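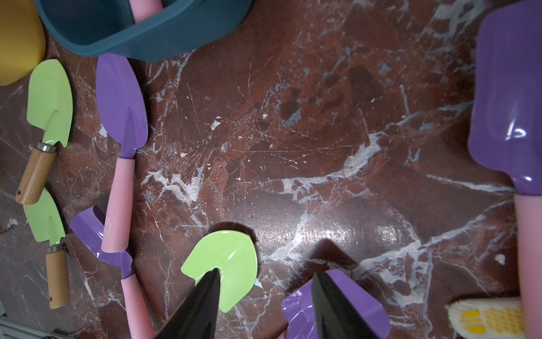
Wrist camera view of the trowels on the polished marble.

My colleague Zainab Yusuf likes to say that a planner is only as good as its worst day. I want to argue something smaller: most bad days of a planner are decided before it starts to plan, in the part of the software which says where one object ends and another begins.

At Midwood we sort garden tools by colour, and colour is the easy half. Our segmenter, Pritau, has known green from purple since January. What it does not know so well is that a pink handle lying over a green blade belongs to the purple tool. It joins the two, gives one grasp point, and the planner obeys very politely. Then we open the log and blame the planner.

I went through 1737 failed grasps with Jummai Omoregie. In 475 of them the path was correct and the target was wrong. 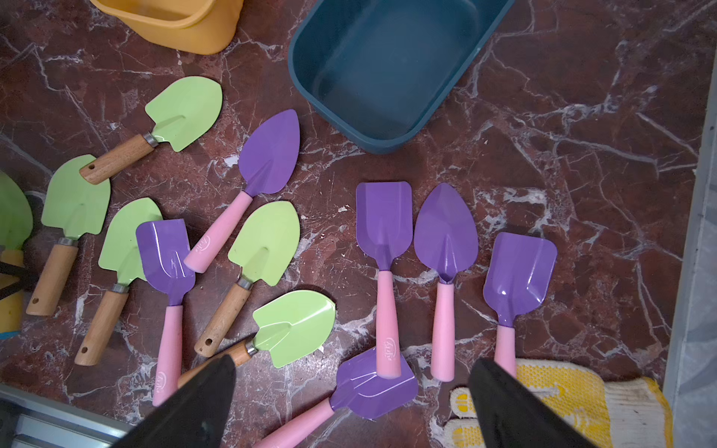

For this reason I am against adding one more recovery routine. We already have too many, and each one hides a mistake that should be visible. I would prefer that the perception node is allowed to say "I am not sure" – and that the planner has to listen, move the wrist a little and look again. It costs us 200 milliseconds. Jummai thinks this is too much on a long shift, and I respect her opinion, but a wrong grasp costs much more.

A polished floor makes the question harder, as a reflection can have a very clean edge. I would still not change the floor. People have such floors at home.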